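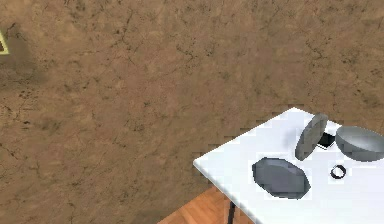 Stamatopoulos asked at the last sign-up night whether a student who has never written any code can join the simulation team. Yes. More than half of the team started that way, and the first month is spent on practice tasks before anything gets scored.

The rest of the questions we get are answered on this page. It covers the Windcombe Robotics Club simulation team only. The build team has its own page.

What does the simulation team do?
We program an arm to do kitchen and table jobs in software. In the tabletop task the pieces are a dish, a lid, a bowl and a few small parts on a white table. The student code has to decide what to pick up, in what order, and where to put it down. We enter the Medach Challenge in the household division.

How big is a team?
Up to 6 students. If more sign up we split into two teams and both can enter.

Do I need my own computer?
No. The lab machines have Aravow installed. You can put it on a laptop at home, but it runs slowly without a graphics card. Turn the texture setting down to low first. The walls and floors get blocky and the scoring stays the same.

How is a run scored?
Each run is worth up to 1000 points. Points come off for dropped items, for bumping the table and for going over time. Our best run last season was 685.

Why did my run score zero?
Usually one of these:
- the start file was not saved before you pressed Run
- the arm touched an item before the timer started
- you loaded last year's task file

Check those before you ask for a rescore.

Can I move the camera?
Yes, in practice. Press C to switch between the saved views, or drag to make your own. In a scored run the views are fixed, so don't write code that depends on one you made yourself.

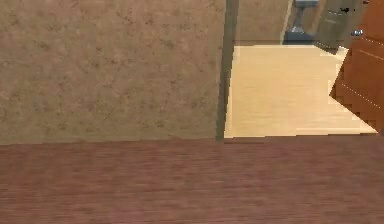 Windcombe, 24 February 2018

The room tasks are now open for practice. They use the same controls as the tabletop task, but the layout has more than one room in it and your code has to deal with walls and doors. Finish the tabletop worksheet before you start on these.

Is there a fee?
Yes, $26 for the season. It pays for the entry and a shirt. Ask at the lab desk if that is a problem - we can waive it.

What if I miss a meeting?
Read the log in the team folder and do the task listed there. Missing one is fine.

When can new students join?
Sign-ups open in October. You can sit in on a practice before then.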